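Minthorpe library opens free computer repair room

24 November 2024

Minthorpe Library has opened a room where residents can bring an old computer and learn to repair it, instead of throwing it away. The room is on the ground floor, behind the children's books, and it is free to use for everybody who holds a library card.

The project has the name Voro. It started in August as a trial on two afternoons a week. The trial was well visited, and the library has now decided to keep the room for the whole of next year. The town has given 1000 pounds for tools and spare parts, and the computer shop Kerkel in Station Road gives a discount on memory and hard drives.

Before this, the room was a store for old newspapers. The newspapers have moved to the cellar of the town hall, where they can still be read by appointment. The walls were painted, a new floor was put in and the electricity was renewed. The work took longer than planned, for the old cables did not meet the present rules and an electrician had to come back twice.

What people can bring

The room accepts desktop computers, laptops, keyboards and small printers. Televisions, microwave ovens and washing machines are not accepted. Telephones are a question many people ask about. At the moment the answer is no, because the screens need special glue and the library has no good place for it. This may change in spring.

Visitors do the work with their own hands and a helper sits beside them. The library asks people not to leave a computer and come back for it later. There is no space to store it, and the purpose is that the owner learns something. A visit lasts up to two hours. If the repair is not finished by then, a second visit can be booked at once at the desk.

Many computers which come in are only slow or full of dust. In such cases a cleaning is often enough, or a little more memory. Visitors are also shown how to save their photographs and letters before any part is taken out. The library says this is the most important lesson of all, and it begins every visit with it.

For desktop computers, the helpers like to begin with the case on its side and the panel off. In this position the power supply, the processor and the memory slots are easy to reach, and small screws do not fall so deep inside.

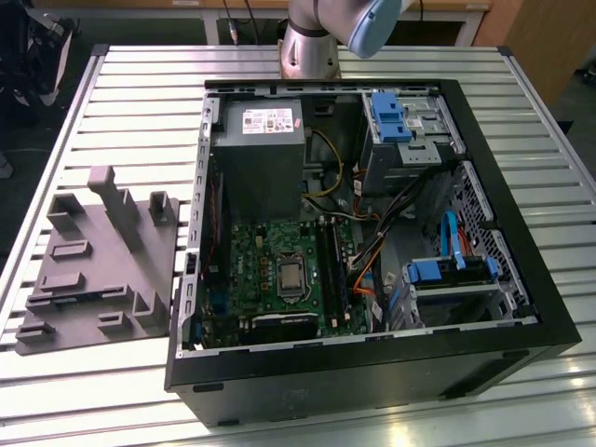

Opening hours and booking

The room is open on two afternoons a week, from two o'clock until six, and from next month also on one evening. The hours are on the door and on the library's web page. A place must be booked, either by telephone or at the front desk. There are 11 places in each session. Children under 14 are welcome with an adult.

The library gives this advice for the first visit:

Bring the power cable. Without it the computer cannot be tested.

Write down your password, or be sure that you remember it.

If the computer shows a message when it starts, write down the message or take a picture of it.

Bring a memory stick if you have one. If you do not have one, the library sells them at cost price.

Do not open the computer at home before you come, if you have never done it.

Old computers for new owners

A second part of the project will begin after the winter holidays. People who do not want their old computer any more can give it to the library. It will be cleaned, the old data will be removed, and a family or a student in the town can receive it free of charge. The Calimlim Fund, which supports education in the district, will pay for the new hard drives. The library already has 19 computers waiting for this work.

Families can ask for a computer with a short form. It asks for the name, the address and what the computer will be used for. No proof of income is needed. The library will give the first computers to pupils who have none at home, and the schools in Minthorpe have been informed of this by letter.

Computers which are too old or too much damaged will be taken apart. Good parts go into the drawers in the room and can be used by any visitor without payment. The rest goes to the recycling yard at the east side of the town, which has agreed to collect it once a month.

The library is also looking for more helpers, above all for the new evening. No diploma is asked for, but helpers should have some experience with repairs and some patience with beginners. A short training is given. Those who are interested can leave their name and telephone number at the front desk.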